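Trurkgate Simulation Group
Minutes of the open day review, 8/30/18

Present: Dirk Van Hecke (chair), Songül Kaplan, Godfrey Nzioka, Somtochukwu Balogun (minutes)
Apologies: Osaze Akpan

1. Previous minutes
Accepted with one correction. The Trillano license runs to November.

2. Attendance
31 visitors signed in, 11 of them from Gullwood. Groups were capped at up to 18 per session. DVH noted that the second session started late and lost its question period.

3. Drawer demonstration
SK reported on the simulated cabinet task. Visitors were shown the two-arm robot at the three-drawer cabinet, then the gripper view on the second screen. 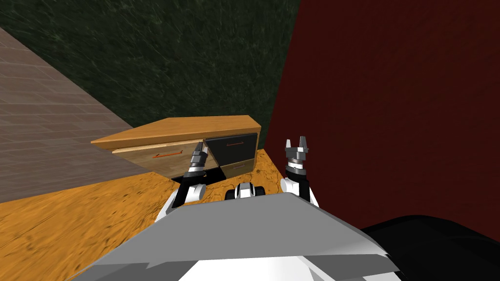
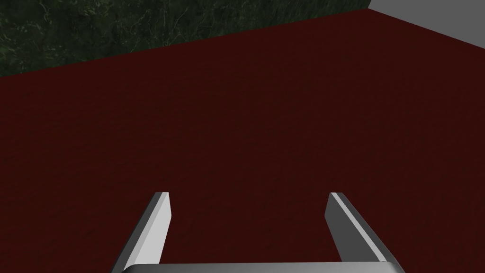 Simulated room, cabinet task: robot at the cabinet, then gripper view.

GN said several visitors asked why the handles differ in length. SK explained that the cabinet model is varied between runs, handles included. It was agreed to put this on the handout.

DVH asked whether the wall and floor textures could be made plainer for public sessions. SK replied that they are also varied on purpose and should stay as they are — a plain room would misrepresent the work. Left unchanged.

4. Visitor from Shehu
The Shehu representative asked for the joint limits and the control rate used in the demonstration. Neither was on the poster. GN to send both.

5. Equipment
The second screen dropped its signal 2 times. SB to replace the cable before the next visit.

6. Actions
SK: handout text on model variation.
GN: figures to Shehu.
SB: display cable.
OA: confirm the November room booking.

7. Any other business
None. Next meeting to be set by DVH once the room is confirmed.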